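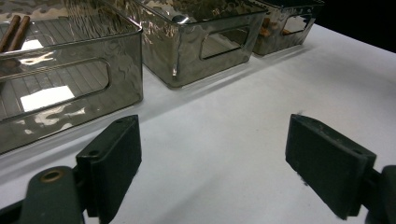 The smoke-gray bins on a white table. The long slot in the front is the handle.

Herden Smoke Storage Bins, reviewed
3rd September

I bought the Herden bins in June, during the week I decided that the problem with my kitchen drawers was a lack of plastic. They come in one color, which the Herden catalog calls Smoke and my sister calls "aquarium that needs attention." You can see through them, up to a point. A wooden stick reads as a wooden stick. A small shiny thing reads as a small shiny thing, and you will have to go over and look.

The handle is the best part. It's a wide slot with rounded corners, cut straight into the wall, and it fits four adult fingers without biting them. I have carried a bin full of batteries up from the basement this way and arrived with the same fingers. My old Erkwood tubs had a lip instead of a slot, and I still resent them.

Now the shine. These are glossy, and every ceiling light you own will show up on the walls as a long ripple. Under a warm lamp it looks expensive. Under my kitchen tubes it looks like a puddle in a parking lot. Fingerprints show too, mostly on the front, where you grab it.

The floor inside is ribbed, in neat parallel lines. Crumbs love it. Rinse it, turn it over, tap it, rinse it again.

They don't come with lids. Herden sells lids separately, for a price I took personally.

Pros: good handle, easy to wipe outside, looks fine on an open shelf
Cons: glare, crumbs in the ribs, the lid situation

Four stars. I've ordered two more for the bathroom, without lids.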